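Making a bed you want to get back into

Bed linen is one of those things most of us buy in a hurry, wash in a hurry and then complain about for years. The sheet rides up at one corner, the duvet bunches at the foot, and the pillowcases no longer match anything. None of it is hard to put right, and very little of it needs money.

Start with the mattress. Measure it before you buy a sheet, and measure the depth as well as the length and width. Older fitted sheets were cut for thinner mattresses, so a modern one with a topper on it will pull the corners loose by the second night. If your mattress is 34 cm deep with the topper, a sheet sold as "deep" may still be too shallow. Read the packet for the figure and allow a few centimetres more.

Flat sheets get round the problem altogether. They cost less, they fold neatly, and one that has worn thin in the middle can be cut down for a cot or turned into pillowcases. The price you pay is a minute at each corner. Lay the sheet so it hangs evenly on both sides, tuck in the foot, lift the side up on to the mattress to make a triangle, tuck in what hangs below, then drop the triangle and tuck that in too. Do the foot of the bed first and pull towards the head.

Patterns have come back after a long spell of white and grey. At Lundstead, a small linen shop that has been trading for 18 years, the printed shelves were restocked twice in September, and small florals sold ahead of everything else. A single flat sheet there is £52 in brushed cotton, and plain white costs the same.

A small print is easier to live with than people expect. It hides creases, it hides the odd tea stain that would not quite come out, and it sits happily beside a bigger pattern as long as the two share a colour. Little sprigs underneath and a large pink print on top will look as though they were meant for each other. Two large prints together are harder work.
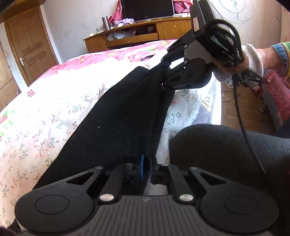
Can you mix old and new bedding on the same bed?

Most people do, and it works well if the weights are similar. A thin, much-washed sheet under a heavy new blanket will crease and drag, so keep the older pieces for summer or use them with a light cover.

Washing is where most bedding is ruined. Forty degrees is enough for ordinary weekly washing of cotton, with a hotter wash if someone in the house has been ill. Use less powder than the box suggests if your water is soft. Fill the drum loosely, as a sheet that has wrapped itself round a duvet cover will come out with dry patches and grey folds. Button or zip the duvet cover before it goes in, or every sock in the load will end up inside it.

Prints need a little more care. Turn pillowcases and duvet covers inside out, dry them out of strong sun, and iron on the back if you iron at all. Reds and pinks tend to give up colour in the first two washes. Do those on their own.

Blankets want washing less often than sheets, perhaps once a season. Check the label, then dry them flat or over two lines so the weight is shared. A wet blanket pegged along one edge will stretch, and it stays stretched.

For storage, fold each set and put it inside one of its own pillowcases. The Drollovmont Laundry, which handles 684 sheets in an ordinary week for guest houses along the coast, stacks everything with the fold facing out so that one can be taken without disturbing the rest. The same habit is useful in an airing cupboard. Put clean sets at the bottom of the pile and take from the top, and the wear is spread evenly.

Three sets per bed is plenty: one on, one in the wash and one in the cupboard. Anything beyond that can go to an animal shelter, though ring first, as many will take sheets and blankets but have no room for duvets or pillows.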